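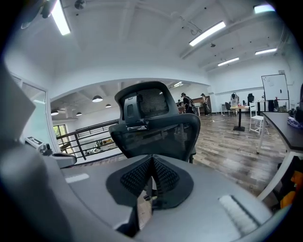 How high should the headrest sit on a mesh office chair?

Set it so the curve meets the back of your head just above the neck when you sit upright and look straight ahead.

Section 6. Headrest and Backrest

Now for the fun part – making the Nurnstead chair fit you! Take your time with these steps, because a good fit makes a long afternoon at the desk so much nicer.

1. Sit all the way back with both feet flat on the floor. Wear the shoes you normally work in.

2. Set the seat height first (Section 3). Every other setting depends on it.

3. Reach behind you and raise the backrest one click at a time until the lower curve fills the small of your back. There are 9 positions, so try a few!

4. Hold the headrest by both sides of its frame and slide it up or down. Pull evenly, and don't tug on the mesh.

5. Tilt the headrest forward until it just touches your head, then stop. It should meet you when you lean back and leave you alone when you lean in to type.

6. Recline slowly and check the fit again. Most people end up lowering the headrest a little at this point.

Note: To start over, lift the backrest to its highest position and let it down to the bottom. The clicks reset.

Note: Sharing a desk? Write your click number on the card in the back pocket of this guide – switching over then takes seconds.

Caution: Keep fingers clear of the bracket between headrest and backrest while adjusting either one.

Caution: Do not lift or roll the chair by its headrest. Use the backrest frame.

After two weeks of use, check the bracket screws with the 6 mm key and snug up any that have loosened. Armrests are covered in Section 7.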